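Fan speed stays at 100 percent after sleep, monitoring tool shows 0 rpm

Asked by Ro-un Noh in Hardware and Drivers

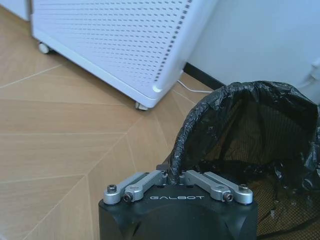
My computer has a problem with the fan control and I would like to ask for advice before I buy new parts. When I start it in the morning, everything is normal. The processor fan is quiet and Rulteck (the small free monitor that sits beside the clock) shows the correct speed. But when the computer goes to sleep and I wake it again, the fan runs at full speed and Rulteck shows 0 rpm for it. The other sensors still change, so the program itself is not frozen. I looked at the case first, to find which controller chip the board has, but the writing on it is very small and grey. I could read only the first two characters and I don't trust even these.

What I have already tried:

I installed Rulteck again, with the old settings and also without them. I changed the fan from the automatic curve to a fixed speed in the BIOS. I exchanged the fan cable with the one from the rear fan, and then the rear fan worked correctly on its own connector, so I believe the cable is good. I also removed the dust, it was not much.

If I restart the computer, all is good again until the next sleep. Normally the fan runs at 3,000 rpm under load, and I have seen 3,062 as the highest value. After sleep it is much louder than this, or it seems so to me, but I have no number because the display says 0.

The computer is from Kleinschmidt, an office model which I bought used in May. I have also their own utility installed, it came with the drivers. Is this a broken sensor, or is it software? I don't want to switch off sleep, because I leave the desk many times in the day.

Edit: somebody asked in a comment about the system. It is 64-bit Windows with all updates, and the BIOS is the version which was on it when I bought it. I did not dare to update.

3 answers

Ihor Demchenko
Accepted answer

I had nearly the same problem on a different Kleinschmidt machine, so I will write what helped me. I can't promise that it is the same cause.

A broken sensor does not usually repair itself with a restart. I would look at the software first. You have two programs which want to talk to the same controller chip, the Kleinschmidt utility and Rulteck. After sleep both of them try to start the chip again at the same moment. When one of them leaves it in a wrong state, the speed reading is lost, and the board then sees a fan with 0 rpm and gives it full power for safety.

Please try it in this order:

Close Rulteck completely, from the icon beside the clock, and not only the window. Put the computer to sleep and wake it. If the fan is quiet, you know already that the two programs disturb each other.

If the fan is still loud, open the Windows services list, find the Kleinschmidt hardware service, stop it and set it to Manual. Then sleep and wake again, still without Rulteck.

If it was only the conflict, you can keep Rulteck. In its settings, on the page for sensors, there is a field "Delay after resume". Mine was on 0. I wrote 5 there (these are seconds) and since then I have not seen the problem. In the older version this field is hidden until you tick "Show advanced".

Make also a note of your fan curve before you change anything. I lost mine and had to guess the values again.

The full speed does not damage the fan in a short time, so you can test in peace.

Zovcombe

Update the BIOS. These office boards all had bad sleep support in the first versions.

Brornovham

I don't agree that one should start with the BIOS, if the machine is used and you don't know its history. First do what Ihor wrote. If you do update later, load the default settings afterwards and set the fan curve new, because the old one is sometimes kept in a half-correct form.

One more possibility: fast startup. Switch it off in the power options and use a normal shutdown one time. For me this changed nothing with the fan but it repaired the wrong temperature after sleep, so it may be worth five minutes.

Comments on the accepted answer

Ro-un Noh: Thank you. With Rulteck closed it was quiet after wake. I have now the delay on 5 and the hardware service on Manual, and I tested it four times. The speed is shown correctly each time. I will leave the BIOS as it is.

Ihor Demchenko: Good to hear. If you update the Kleinschmidt drivers, please look at the service again, the installer puts it back to Automatic.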